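Walczak cut-glass ashtray, 3 months in

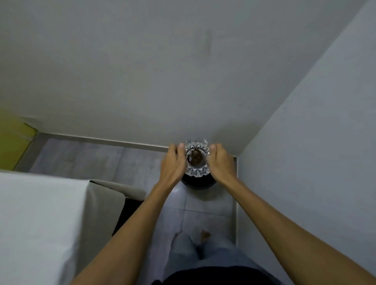

I bought the Walczak for the back porch in September, after my sister Lucinda Ridgeway kept swiping my Jaris one (hers now, I guess!). It was 18 bucks. The glass is nice and thick, and those deep diagonal facets around the rim give you something to hang on to when you carry it over to the trash with both hands. Cleaning is my one gripe – stuff gets into the grooves and I end up going at it with an old toothbrush. Still way prettier than the Vedis. Four stars.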